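Wundik Club Records – README

Version 2
Last changed: Sep 9, 2019
Kept by: Anong Bunnag

What is in this folder

Wundik is a set of game records from the Tamihana Go Club. It holds 85 games played by club members on full-size boards, all written down by hand at the table and typed up later. Each game is one SGF file. There is also a single table, games.csv, with one row per game.

The records were put together for club teaching and for anyone who wants a small, clean set of amateur games to test a viewer or a file reader on. Most public collections are made up of professional games, and the mistakes in those are hard for a beginner to follow. The mistakes in ours are easy to follow.

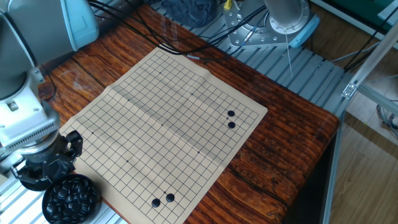 Files

games/ – the SGF files, named by game number
games.csv – the table of games
openings.txt – notes on the first moves of each game
sheets/ – scans of the paper score sheets, where we still have them
CHANGES.txt – what was changed between versions

Columns in games.csv

game_id: number of the game, matches the file name
black, white: player codes, not names
black_rank, white_rank: club rank on the day, blank if the player had none
handicap: number of handicap stones, 0 if even
komi: as agreed by the players
result: in the usual short form, such as B+R or W+3.5
rules: Japanese in all but 12 games, which used area scoring
source: sheet, memory or both

A player code stays the same through the whole set, so you can follow one person's games. The list that links codes to names is not included and will not be given out. Please don't try to work it out from the ranks.

How the games were written down

One player or a third person filled in a numbered grid as the game went on. Captures and ko fights are where most errors crept in, as a number written on top of another number is hard to read back. Where the sheet was unclear, the typist asked both players if they could be found. If they agreed, the move was entered and a comment added to the file. If they did not, the record stops at the last certain move and the result is still given.

Typing was done in Flamska, an editor one of our members wrote. It saves plain SGF, but it puts a blank comment on move 1 of every file. Most readers ignore this. If yours does not, it is safe to delete.
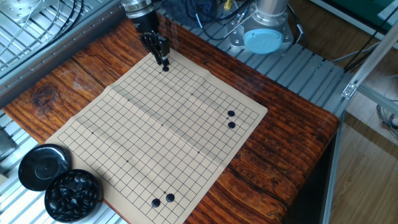 Coordinates

SGF counts from the top left, with two letters and no gap at "i". The paper sheets use letters along the bottom, skipping I, and numbers up the side. The files in games/ are all in the SGF style. openings.txt still uses the paper style, so D16 there is the same point as dd in the files. This has caught people out before.

Known problems

Game 44 has the players' codes the right way round in the table but swapped in the file. The table is correct.
Passes at the end of a game are missing from most of the records.
Time used is not recorded anywhere.
Ranks are club ranks and run a little stronger than they should – don't compare them with other clubs.

Using the records

You may copy, change and share the files for any purpose. Please keep this README with them and say that they came from the Tamihana Go Club. The scans in sheets/ are for reading only, as some of them have private notes in the margins that we have covered over.

Corrections

Send corrections to Anong Bunnag at the club with the game number, the move number and what you think it should be. The Rarov evening group is checking the handicap games at present, and their changes should go into the next version in November.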